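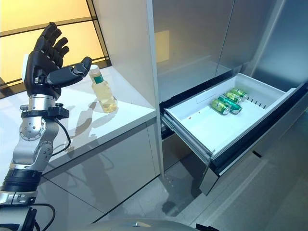 Fig. 1. Worktop in the shared kitchen with one bottle of pale yellow liquid, next to the window. Fridge on the right.

Kitchen storage and worktop use in a shared student flat
Project report, Home and Interiors module
Submitted 14 January 2021

1. What the project was

The brief asked us to pick one room, watch how it gets used and suggest changes that cost less than a new room. I picked the kitchen at Randton, second floor. Main question – why do bottles, jars and packets end up living on the worktop when there are cupboards under it?

Started with a bigger plan (whole flat, bathroom too) but dropped it after the first week. Kitchen only from then on.

2. The room

Glossy white worktop, running up to a tall white cabinet column. Light grey gloss cabinets underneath. Stainless-steel fridge on the other side of the column, two doors at the top. Window behind the worktop, gets strong yellow light when the sun is low.

The column matters more than I thought at the start. It blocks the worktop from the fridge, so anything you take out of the fridge goes round the column before you can put it down. Only a step or so. But people don't like going back again with it, and that is how the oil, the squash and the sauces get left out.

Gloss surfaces show everything. Finger marks on the lower doors, rings on the top. Also glare, see section 5.

3. Method

Tally sheet taped inside a cupboard door. Every time I went in I wrote down what was standing on the worktop and how near the front edge it was – front, middle or back. 25 days of this. Missed some visits, mostly mornings, so breakfast things are probably under-counted.

Total on the sheets at the end: 474 items. Same item counted again if it was still there at the next visit, which I should of thought about earlier because it makes slow things (oil, vinegar) look worse than they are. Left it in because changing the rule halfway would be worse.

Also a short questionaire to the people who use the kitchen, 10 came back. Questions were what do you leave out, why, and would you use a tray.

4. What I found

Bottles are the biggest group. Then mugs. Then packets with a clip on.

Bottles mostly stand towards the front. Fig. 1 is typical of the sheets, a single bottle close to the front edge of the worktop. The back strip by the window hardly gets used for bottles at all, people keep it for plates and post.

Answers from the questionnaire, shortened:
– "the cupboard shelf is too low for it"
– "I'll need it again tonight"
– "didn't know where it went"
– "it was like that when I came in"

The shelf answer I checked. Shelf pegs in the lower cabinets are set so a tall bottle has to lie down or go at an angle. Moving the pegs up by one hole fixes it. No drilling, no cost.

Tray question: most said yes if it was small. Two said it would just fill up. Fair.

5. Light

Not part of the first plan. Low sun through the window makes a bright patch on the worktop and you get reflections in the cabinet doors and the fridge as well. Clear bottles look nice in it, the liquid goes a sort of gold, but it's a bad place to keep cooking oil, which should be kept out of the light. Clear plastic gives it no protection. So anything of that kind should go below or well away from the window.

6. Suggestions

Move the shelf pegs up one hole in the cabinet nearest the column. Bottles stand upright in there, with labels facing out.

One shallow tray at the back of the worktop. Looked at three: the Derex was too deep, the Dreßler looked best but is too wide once you allow for the column, the Plasetti fits. Price for the Plasetti was 20 pounds, on the high side for a tray, a baking tray would do the same job.

Keep the front strip clear. A line of tape for the first fortnight so people get used to it.

Blind for the window – optional, needs the landlord.

7. Problems with the project

Only one kitchen. The rule for repeat items (see 3). People knew about the sheet after a few days and I think they tidied a bit more, can't prove it. No measurements of light, just by eye.

8. Next

Pegs and tray to go in first, then the same tally again in March with each item counted once per day. The new sheet is drawn up and in the appendix, with a seperate column for fridge things.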